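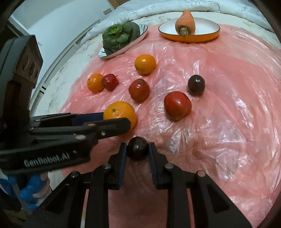
Section 4: Sorting produce on a soft surface

Okay, this is my favorite part of the Verero Sorting Guide, and you can do it even if your kitchen counter is the size of a postage stamp (mine is!). I do my sorting on the bed. Samran Kaewmanee, who wrote Section 3, still thinks you should use a table, and if you have a nice big one, go ahead and skip to step 3.

1. Fold the comforter back toward the head of the bed. It can stay there, you don't have to strip anything.

2. Spread your plastic sheet over the part you cleared. Mine is pink and crinkles like crazy, and I've stopped trying to smooth it out. A few folds are fine and they keep the round stuff from wandering.

3. Put vegetables on plates and leave the fruit loose. I count tomatoes as fruit here (argue with me later). Bok choy goes on the long oval plate because the leaves need the room, and a stubby carrot does great on a small round one.

4. Spread the loose pieces out so you can see each one. Oranges, tangerine, apple, plum, tomatoes, whatever you bought. Don't pile them up!

5. Pick up each piece, turn it over, and press gently near the stem. Firm ones go back on the sheet. Anything with a soft spot goes to the kitchen to be eaten today.

6. Now pack, starting with the heavy things. Big oranges on the bottom, then apples, then plums, and tomatoes last with the stem side down.

Note: Plates slide on a quilted comforter. If you run out of room and park one up there, keep it to something light and leafy, and don't sit on the bed until you've moved it. I learned that one in July with a plate of cherries.

Caution: Keep the plastic sheet away from small children and pets, and put it away as soon as you're done.

Caution: Don't wash anything on the sheet. Water runs straight down the folds and into the mattress.

7. Wipe the sheet with a damp cloth, hang it over the shower rod, and fold it once it's dry. Storage times for each kind of fruit are in Section 5.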